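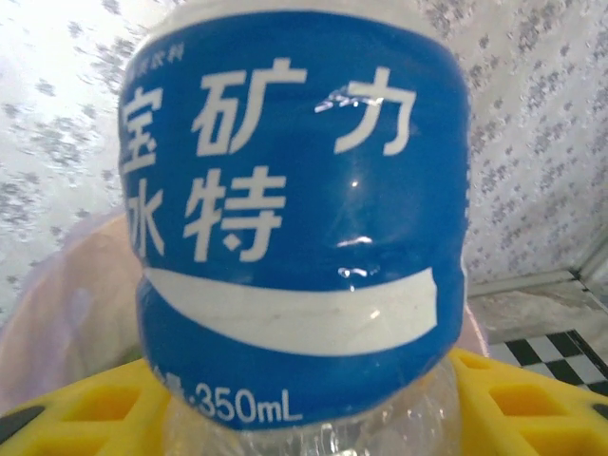 Workshop > Notices > People wanted

Call for participants: home robot arm build, Brarncombe shared workshop

6 February 2019, by Lauri Miettinen

Last updated: one place for electronics is filled, the other places are still open

We are four people who build a robot arm in the shared workshop at Brarncombe, and we look for more hands. The arm is called Wondmont. It is a table arm with a simple two-finger gripper and a small camera at the wrist, and we want it to do one household job well: to take a drink bottle from a rack, carry it to another place and put it down standing. This is a smaller goal than what we had last year, and I think it is a better one.

The work is not paid. The parts are paid from a common box, and everybody who joins puts in 15 dollars each month. If this is a problem for you, please write to me and we will find a way.

What we have now

The arm moves. The base and the shoulder are finished, the elbow is finished but noisy. Jouko Hämäläinen has made the gripper three times and the third version is the one we keep. The reach is 41 centimeters from the middle of the base, with the gripper closed. The wrist camera gives a usable picture, and we have saved 312 short recordings of bottle tests, most of them still without any notes.

The difficult part is the last few centimeters. When the gripper comes close, the label fills almost all of what the camera sees, and the program has very little else to hold on to. Glossy labels are the worst. A blue 350mL bottle with 宝矿力水特 in large white characters is a good example: the light makes a bright streak over the character 力, and small white points where the plastic creases. The lower part of the same bottle is clear and ridged, and the yellow of the rack comes through it. The waist in the middle is a nice place for the fingers, if the program can find it.

Who we look for

1. One person for the vision program. You should be able to write Python and to read the code of other people with patience. You don't need to know robots. The first task would be to find the edges of the bottle also when there is glare on the label. Mariann Borbély works on this part now, alone, and she would like to have somebody to discuss with.

2. Two persons for testing and notes. This means to put the bottle in its place, start the program, write down what happened and do it again. It is slow work and it suits a person who likes order. No technical background is needed. You will look through the old recordings also, and mark in each one where the gripper first touches.

3. One person for mechanics. The elbow needs a new bearing seat, and the cable along the forearm gets pinched when the arm folds. If you have used a small lathe or a 3D printer, this is enough. Jouko will show you the rest.

4. One person for electronics – this place is now filled. Elli Hirvonen starts with us in March. Welcome, Elli.

How we work

We meet two evenings each week in the back part of the workshop, and you should be able to come to one of them. Many of us do also something at home between the meetings. The testing can be done at home too, if you have a table where the base can be clamped and you can come to pick up the arm with a car. The case is heavy and the handle is not good.

We speak English in the group. For most of us it is not the first language, so please don't worry about yours.

Participants must be at least 18 years old. Before you use the arm you will get a short safety introduction from Marjatta Laitinen. Long hair is tied back, and the stop button is always in reach of the person who is nearest to the arm. We are strict with this.

What you get

You get a key to the Fothergill cabinet, where our tools are, and the right to use the workshop machines after their own introduction. All drawings and all code are shared inside the group, and you may take a copy for your own build. We cannot give certificates for school or work, but I can write a letter which tells what you have done.

How to apply

Write a short message to me and leave it in the Wondmont folder at the workshop desk, or send it through the contact form of the workshop with the word Wondmont in the subject. Tell which place you are interested in, which evenings are possible for you, and one thing you have made or repaired. A photo of it is welcome – it does not need to be a nice photo. We don't need a CV.

I answer to everybody, usually in one week. After that we ask you to come and see one test evening before you decide. The places stay open until they are filled.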